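Ranger la cuisine, à 412 euros par mois
Le service de simulation de Cusden promet d'apprendre aux bras robotisés les gestes du quotidien. Nous l'avons essayé, avec une question en tête : que vaut une tasse virtuelle ? 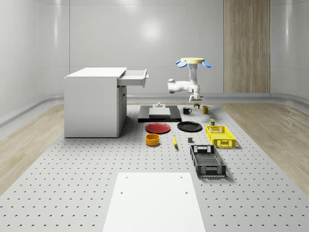 La démonstration commerciale est rodée. Niall Ogilvie, qui vend l'abonnement pour l'Europe, lance la tâche, parle pendant qu'elle tourne et conclut avant qu'elle finisse. Chez Cusden, tout se passe dans le logiciel : le client choisit un bras, des objets, un meuble, puis laisse le programme s'entraîner sans rien casser. L'offre de base coûte 412 euros par mois. Il faut ajouter 800 euros de mise en route, somme que la brochure mentionne en dernière page.

Reconnaissons ce qui marche. La scène de cuisine se charge vite et le catalogue n'est pas ridicule : tasses, assiettes, banane, caisses ajourées, petit meuble blanc à tiroir. On demande au bras de saisir une tasse par l'anse ou de viser le tiroir ouvert, et l'on recommence autant de fois qu'on veut. Pour un laboratoire qui n'a pas la place d'installer une vraie table, c'est commode.

Mais regardez ces murs lisses, cette lumière égale, ce plateau perforé où pas une miette ne traîne. Aucune cuisine ne ressemble à cela. Le logiciel permet bien de varier les couleurs et l'éclairage - l'option s'appelle Ultberg et elle est facturée à part. Sans elle, le bras apprend surtout à travailler dans une pièce blanche.

Domenica Kofler en a fait l'expérience à Tolville, où son équipe loue le service depuis mars. « En simulation, nous dépassions les objectifs. Sur la vraie table, 46 % de prises réussies. La banane, surtout, nous a rendus fous. » Elle ne résiliera pas pour autant : les essais virtuels lui épargnent les erreurs grossières. Elle aurait seulement aimé qu'on lui annonce l'écart avant la signature.

Interrogé là-dessus, Ogilvie parle de « courbe d'adaptation ». Nous lui avons demandé des chiffres mesurés chez des clients. Il nous a renvoyés vers son directeur technique, Gregor Galbraith, qui a promis un dossier. Le 29 janvier, nous avons reçu deux pages, dont une de logos.

Reste la question du contrat. L'engagement court sur 2 ans, et les scènes créées par le client ne s'exportent que dans le format maison. Craig Kinnear, consultant chez Chow, déconseille de signer dans ces conditions : « Le jour où vous partez, vous repartez de zéro. » Cusden assure travailler à un export ouvert, sans donner de date.

À essayer, donc, pendant le mois gratuit, avec un vrai bras à côté et des objets sortis d'un vrai placard.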